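Breathing my way into a quieter morning

I have been sitting in silence every morning for 28 days now and I have to tell you about it, because I am a little bit in love with the whole thing! I started after a weekend retreat out at Girkent, where the teacher asked us to pay attention to one single breath. Just one. I thought, well, how hard can that be? By the time I was breathing out I was already planning dinner and wondering if I had locked the car.

So when I got home I made a deal with myself. Two sits a day, one when I wake up and one before bed, and no app, no music, no special cushion. The first week was mostly me wanting to scratch my nose. I would settle in, close my eyes, and every worry I had put off since December would show up and pull out a chair. 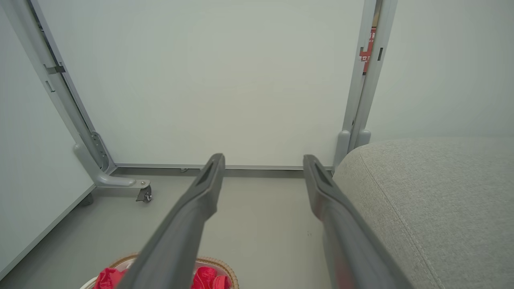 Then somewhere in the second week the worries got softer. They still came, but I could let them talk and go back to the breath, and they would wander off again. I can't explain how good that felt. I walked to the Mazza bakery afterward and the bread smelled like the best thing in the whole world (it is very good bread, but still). I stood in line smiling at people like a fool.

I do think we carry around a quiet place all the time. Some people call it the soul, some call it presence, and my grandmother called it "sitting with God" and did it at the kitchen sink with her hands in the dishwater. I used to think she was just tired. Now I wonder if she was the most advanced meditator I ever met — and she would have laughed so hard at that word!

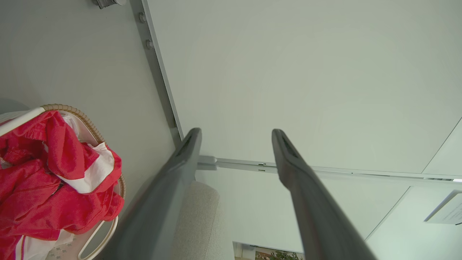
The evening sit is the tougher one for me. I fall asleep, or I get fidgety and start going over the day. What helps is counting my breaths up to 28 and then starting again, and if I lose my place I go back to one without scolding myself. The scolding was always the worst part of it for me, much worse than losing count.

Next month I am going to try a walking meditation on the trail at Pavwood, and there is a full moon circle in Tuselus that I have been too shy to join. I think I'm ready now. If you have been to one, please leave me a comment and tell me what to bring, and whether people sing. I really hope they sing!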